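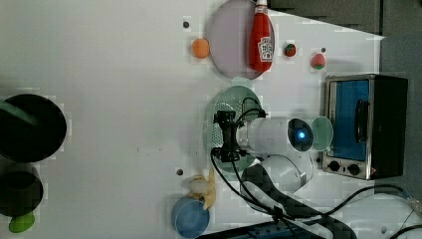

Jiahui Zheng

Month two of our play kitchen and I'm starting to doubt the whole method. We collected 464 demos by remote control, all on one white table: ketchup bottle on a plate, banana, orange, toaster oven. Trained on them over a weekend. The new Fovus paper says 60 demos should be plenty for a pick-and-place like this. Maybe for their table. Has anyone here gotten that to hold up once you move the oven?

kollus_fan
What does your operator see while driving? If it's only a side camera, I'd bet on that before I'd blame the demo count.

Jiahui Zheng
Overhead view plus a monitor. Two of us take turns, and our habits don't match. I come in from the side, my partner comes straight down. The policy seems to average us and ends up doing neither.

Deming Han
So throw out one operator. I've said this in every thread since April. More demos from more hands is a sales pitch from people who sell headsets.

kollus_fan
Disagree. One operator gives you one person's bad habits, very well learned.

Deming Han
Fine, but it would at least be learned. Right now they have mush.

gripwrench
Try guiding the arm by hand for a day. On our Calluvus setup we did 27 runs that way and they were smoother than anything we got from the controller.

Jiahui Zheng
Smoother to watch, sure. But then your hands and elbows are in every overhead shot, and they won't be there at run time. I don't buy that the network just ignores them. And 27 runs of what? Same start pose every time?

gripwrench
Mostly the same start, yes. We masked the hands. It was fine.

Jiahui Zheng
"Fine" is what the Fovus people say too. I want a number on a layout the thing hasn't been shown. Same table from straight overhead, for anyone who wants to argue about layout.
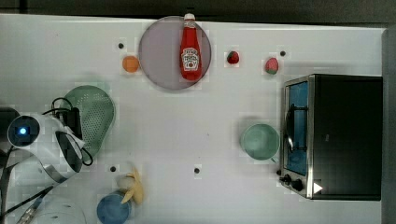

Deming Han
I'd still cut it to one operator and a single object, 12 held-out layouts, and post whatever you get – even if it's zero.

Jiahui Zheng
OK. Bottle only, my demos only. I'll post the count Thursday. I don't expect it to be pretty.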